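3. Showing the Task: Remote Control and Hand Guidance

Reading time: 4 min 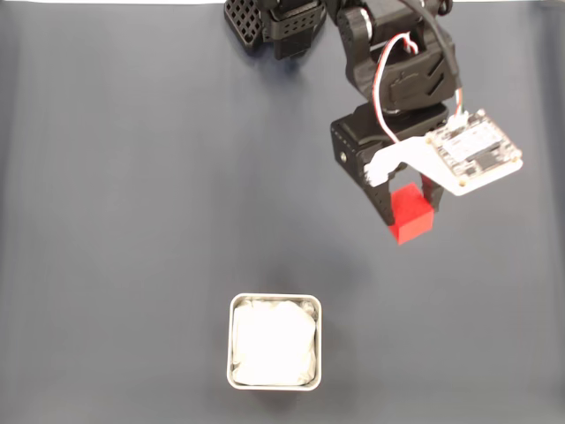 Figure 3. The cube-to-tin task. The gripper holds the red cube just above the tabletop, with the open metal container to its lower left in this view.

3.1 What we asked people to do

We chose a very small task on purpose, and we have grown rather fond of it. A person shows the robot how to pick up a red cube, carry it across the table and let it down into a square tin (Figure 3). The tin is filled with crumpled white material, which we put in so that the cube would land softly and stay where it was put. A child could do the whole thing with two fingers in a moment, and that is really the charm of it, for any trouble a person has must come from the showing and very little from the job.

Each of our 31 participants showed the task in both of the ways we wanted to compare. In the first, which we call remote control, the person sat at a second, smaller arm and moved it about, and the working arm copied each joint as it went. In the second, which we call hand guidance, the motors were made slack and the person simply took hold of the working arm and led it through the motion. Half of the group began with one way and half with the other. Everybody had a practice spell first, with as many tries as they liked, and we were happy to see that some of them had to be coaxed into stopping.

All of the recordings were made with Vundo, the logging program that Kaj Laxdal wrote for our earlier work on drawer opening. It stores the joint angles and the opening of the gripper 50 times a second, and it lets the person throw away a try they are unhappy with by pressing a single key. We kept the discarded tries in a separate folder, and we come back to them in Section 5, where they proved more useful than we had any right to expect.

3.2 How the two ways of showing differed

After cleaning we were left with 1155 demonstrations. The ones made by remote control were slower, and you can see the slowness bunched up in two places: just before the fingers close on the cube, and again over the tin. People at the small arm could not feel the cube at all, so they tended to close the gripper a bit at a time, look, and close it a bit more. Several told us that judging height was the hard part, and that they would lean over to one side of the table to check before they dared go lower.

Hand guidance gave quicker and smoother paths through the open space between cube and tin, but it brought its own bother. A hand on the arm adds a push of its own, and when we played these motions back without the hand, the gripper often came down slightly to one side of where it had been led. The drift was small, and for a wide target it would hardly matter. With a cube and a fairly modest tin it mattered a good deal, and we ended up adding a short correction step, described in Appendix B, before any of the hand-guided recordings went into training.

There was also a difference that we had not planned to measure. Under remote control, people settled into one habit and kept to it, approaching the cube from the same side nearly every time. Under hand guidance they wandered more cheerfully. Bjartur Bech, who sat in on most of the sessions, noted in his log that guided paths by the same person could look like the work of 2 different people, and our later grouping of the paths agreed with him.

3.3 Preparing the recordings for training

We cut each recording at the moment the gripper first began to move and again once it had opened over the tin and drawn back. Long pauses were shortened but not removed. We did try removing them, and the trained arm then hurried its grasp and knocked the cube away, so the pauses went back in. The same settings were used for both sets of recordings, and the results for each are given separately in Section 4.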